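Nokitik Fold-Down Craft Desk: Nine Months In

I bought this desk in April, after a whole winter of making greeting cards on the ironing board. My sister Mhairi Haldane swears by the smaller one from the same company, and she talked me into the bigger size over the phone while I was standing in my kitchen looking at a pile of cardstock on the toaster oven. I paid $278 with shipping. That's more than I've ever spent on a table of any kind, and I did sulk for a day or two!

It comes in one long flat box, and the box is heavy. Get somebody to help you up the stairs with it (I did not, and my shoulder had opinions). You get two brackets, the top, a shelf that sits underneath, a bag of screws and one of those tiny wrenches that hurt your palm. The instructions are all drawings, and step 5 has the bracket facing the wrong way. I put it together exactly as drawn, folded it down, and watched it sag like an old mattress. Flip the bracket and you're fine. I emailed Nokitik about it and a nice person wrote back the next morning to say they knew.

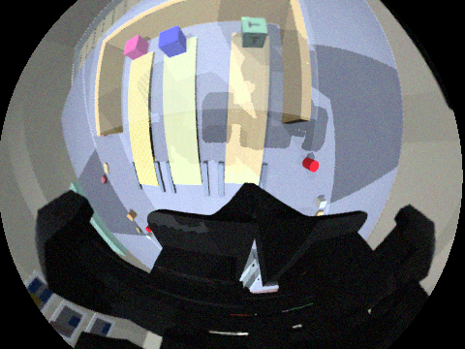
Ernley, 2022-01-09

So, the desk itself. The top is 30 inches deep, and I love that. My old table at the Baxter Street apartment was so shallow that my paper trimmer hung off the front and I was forever catching it with my hip. Now I can have the trimmer out, a mug of tea behind it and a card drying off to the side, all at once. The surface wipes clean too. Glue stick comes right off with a damp rag, and so does ink if you get to it quickly. I did not get to the green ink quickly, so there's a smudge by the hinge that I've decided to live with.

Folding it up is easy once you get the knack – lift, push back a little, then let it drop. For the first month I kept forgetting the push and thought the thing was jammed. It holds firm when it's down. I've leaned on it with both elbows to run the embossing press and it didn't budge.

My big gripe is the shelf. It's fine for paper, but the lip at the front is so low that every marker I own rolls off it. I ended up gluing a strip of trim along the edge. There's an add-on rail called the Grulodport that's meant to fix this, for another 14 dollars, and I think it should come in the box at that price.

Also, it squeaks in damp weather. A bit of candle wax on the hinge pins quiets it down for a few weeks.

Would I buy it again? Yes, but I'd wait for a sale, and I'd have the candle ready.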